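Lockyer Hobby Electronics Board > Wiring and Connectors > Little harnesses, black/red + twisted pair, best way to sort and store?

benchmoth
Ok so quick one. Bought a mixed lot of small harnesses from Wullilent surplus, 1000 in the bag supposedly. Two power leads and a thin twisted pair with a tiny white plug. Been sorting into yellow plastic bins and the twisted pairs hook onto EVERYTHING. Pull one, get a bird's nest. How do you all store these? Bags, bins, hang them up?

pellucid_ox
Hang them. Strip of Corkura foam on the wall, slit it with a knife, push the sleeve end in. Leads hang down, no tangles. Did a whole drawer's worth in May and they're still straight.

tinsnip_13
Foam is ok for a handful. Not for a thousand. One harness per snack bag, done.

benchmoth
A thousand snack bags tho? I'd be bagging till next May

greasewick
Which harness are we even talking about. If it's the one with the crimped power leads you can just rubber band them in bunches, they don't catch. If it's bare ends then no, different story. Pics?

benchmoth
Bare ends. Red, black, then green and yellow twisted together going off to the little white plug. Lot tag says 3226 if that means anything to anyone. My bins are scuffed up but clean
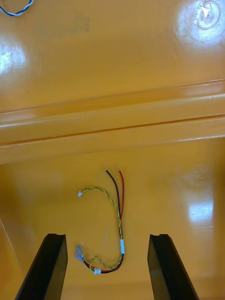
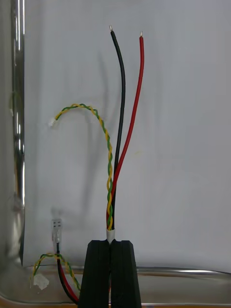
So the power leads are fine, they're stiff enough to stay put. It's the twisted pair that grabs. Tried laying them all the same direction and it lasted until I moved the bin across the bench.

greasewick
ok yeah, bare ends. Don't rubber band those, you'll bend the tips and then they won't go in a terminal block. And keep the plugs off the bottom of the pile, those tiny housings don't like weight.

pellucid_ox
Like I said. Foam.

tinsnip_13
Foam sheds. You get crumbs in the plugs and then you're picking at them with a needle. Ask me how my weekend went

pellucid_ox
Cheap foam sheds. Corkura hasn't for me. Also use a fresh blade

harrowdial
Used to sort stuff like this at a small shop out in Grindotthorpe. We did shallow bins, one layer only, sheet of paper, next layer. All plugs at the same end. Twisted pair folded back along the red and black, one loose wrap of paper tape. Don't fold it tight. Takes a few seconds each once your hands learn it

benchmoth
Paper tape doesnt leave gunk?

harrowdial
Not if you use it up within the year. Tape to the sleeve, never the bare wire.

greasewick
Disagree on folding it back. Those thin pairs break inside right at the plug if you keep bending them. Seen it plenty. You get a harness that looks perfect and reads open. I'd leave the loop loose and give each one more room.

harrowdial
One soft fold isn't going to kill it. Yanking it out of a nest will.

greasewick
Fair, yanking is worse. Still wouldn't fold

tinsnip_13
Are you checking them before they go away? Surplus lots always have duds. I got 13 bad ones out of my last bag and that was the good seller

benchmoth
Wasn't planning to... guess I should. Just beep each one? The plug is so small my probes don't fit

tinsnip_13
Sewing pin in the contact, clip on the pin. Gently — if you spread the contact it's junk. Black and red you can clip right on the ends.

greasewick
+1 on the pin. Or make a mating plug with long tails, if you can find the other half. Way faster for a big lot

benchmoth
Ok plan. Shallow layers with paper, plugs all one end, pair left loose on half of them and folded on the other half, see who's right. Beep them first. Starting with 2 bins tonight, will report back

pellucid_ox
and a strip of foam for the ones you use most

benchmoth
fine, one strip of foam lol

harrowdial
Mark which bin is folded or you'll forget. Masking tape on the outside, not the lid, lids get swapped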